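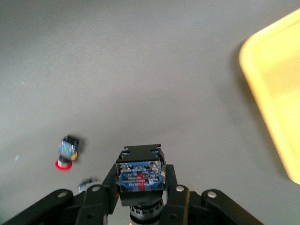 How Do Engineers Choose a Robot's Gripper?

A gripper is the part of a robot that holds things. At the Caltau Center for Young Engineers, two grippers are being compared this May. They are called the Serus and the Koramness. Each one has two fingers that close from opposite sides. The test objects are push-button switches, the kind found on factory control panels.

A switch is harder to hold than a block. Its cap is round, but the part behind the cap is boxy. A gripper that squeezes too hard may scratch the label. One that squeezes too gently may let the switch slip.

Each gripper makes 86 attempts. In every attempt, the robot must pick up a switch and put it in the correct tray. An attempt counts only if it is finished within 18 seconds. The engineers write down every result, including the drops.

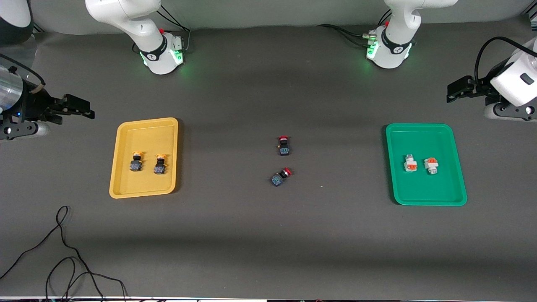 The test table, with two robot arms, a yellow tray and a green tray.

Try It Yourself
Ask an adult for a pair of kitchen tongs and 8 small objects of different shapes. Move each object from the table to a bowl. Which shapes were easy to hold? Now wrap a rubber band around each tip of the tongs and repeat the test. Record both sets of results in a table.

Word to Know
Attempt: one try at a task, from start to finish.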